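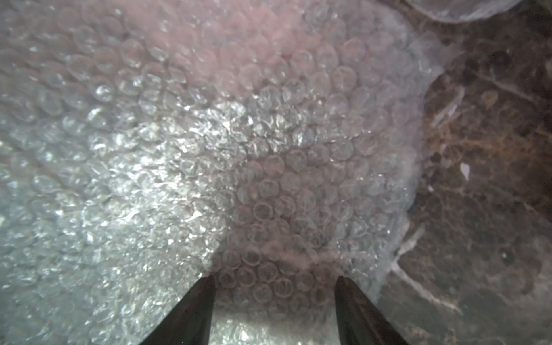

*Gavalas Handling Lab, Isenport*

02/05/2019

Bubble wrap is the worst item in our test set so far. The wrist camera sees hundreds of near-identical cells and bright glints, so the depth estimate wanders. At close range the cells between the black fingers are sharp enough to use; toward the left they blur.

I compared two finger sets on the Lirnwood arm, 60 attempts each, same controller, same speed. The tapered pair lifted the sheet 51 times. The flat pair from Steser did worse and popped cells at the default force setting. Dropping the closing speed helped both.

Panagiotis Triantafyllou wants the exposure fixed before we change anything else. I have it at 400 microseconds for now, with 3 frames averaged per grasp. Suction cups are next, probably in September.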